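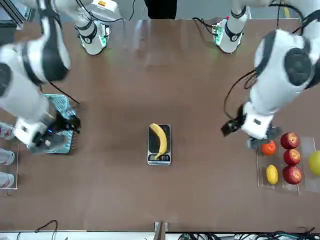
Figure 1. Two-arm setup with the kitchen scale in the middle, banana on the platform.

Home Projects Reports Team Contact

So this is my half of the Lerkgate project report (Haris Ionescu wrote the hardware half, go read his too!). My question was simple: if you train a two-arm policy on grocery weighing, does it help to label each demonstration with the stage it's in? Pick, weigh, drop in the basket, done.

I recorded 217 demonstrations in April, all by teleoperation, and my wrists still remember it. Then I trained two versions of the policy, one with stage labels and one without, and ran the same list of fruit through both. The labeled one won, and by more than I expected. Without labels the arm would sometimes go back for a second fruit while the first was still on the scale, which was kind of funny the first time and really annoying by the ninth.

Bananas were the worst for both versions. An apple is pretty much the same from any side, but a banana has to be grabbed near the middle or it swings (6 of my failed runs were exactly this). I tried adding more banana demos and it helped a little, though I ran out of lab time before I could test it properly. Next I want to try the labels on the Gostetti task set.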